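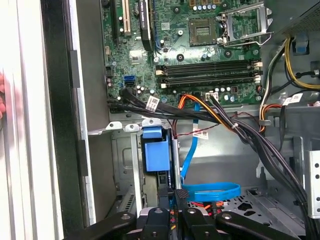 Home | Forums | Automation | Events | Log in

Stundus open day, teardown cell - anyone else go?
Posted by millrat, October, 9:14 pm

Went to the Stundus open day at the Illier building. The pitch is a robot arm that strips old desktop PCs for parts. I watched for 50 minutes and came away with more questions than I had going in.

The tower on the bench had its side off, an open CPU socket with no chip in it, and four bare memory slots. So who did the fiddly part? I asked Sveva Zanetti, who was running the demo, and she said the afternoon was about cables and drives. Fine, but the flyer said "full teardown."

5 replies | 684 views

dorsetpin wrote:
Cables ARE the fiddly part. That case had fat black bundles across the board and a blue SATA cable looped down by the drive cage. I'd like to see Baird's machine get near that.

millrat wrote:
Baird never claimed theirs could. And I saw a finger by the side panel more than once. How much of this is automatic?

T. Assunção wrote:
Tarcísio Assunção here, I work on the Milico side. Somebody stays at the bench during demos - that's a house rule. We don't publish cycle times yet.

dorsetpin wrote:
Which is fair for a first showing.

oldsolder wrote:
Is it? I can empty a case like that in 3 minutes with a screwdriver and a coffee. Bring a mixed pallet, no picking the nice ones, and post the numbers. Until then I'm keeping my bench.

Share (3) | Report thread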